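Slow the Grippers Down

Aug 20, 2019

The sorting line at the Meltton returns center was stopped for 113 minutes in May. A gripper closed on the loose fleece of a soft toy, the pads kept squeezing, and the motor driver overheated and shut itself off. The toy was torn and had to be thrown out. No one was hurt. The company's report called it a product problem and recommended keeping plush items off the line.

I think that was the wrong lesson. The gripper had a force limit, set for boxes, and it was never changed when soft goods were added. Curly fabric gives way under a pad, so the controller reads very little resistance and keeps closing. By the time it feels something solid, the cloth is already bunched between the fingers.

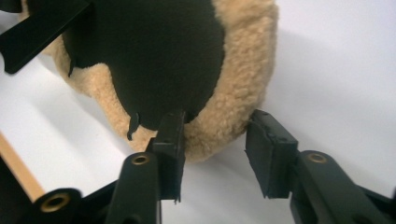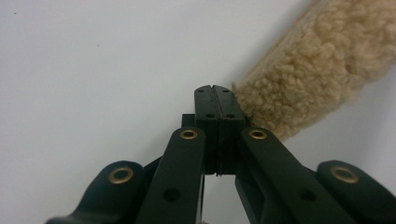 Two-finger grippers and curly fleece at close range.

Munshi, which installed the line, says a slower close would cost 60 picks an hour out of 900. That is a real cost. It is also less than the center lost in one afternoon, before anyone paid for the new driver.

The Seden plant handles the same kind of returns and checks its pads every 500 cycles. Worn edges catch on loops of yarn. Meltton had no pad schedule at all, and the report gives that one sentence.

Veruvska, the owner of both sites, should require the same pad checks at each and a separate force setting for anything soft. The operators at Meltton asked for that setting before the line opened. They should get it before the plush bins go back on the belt.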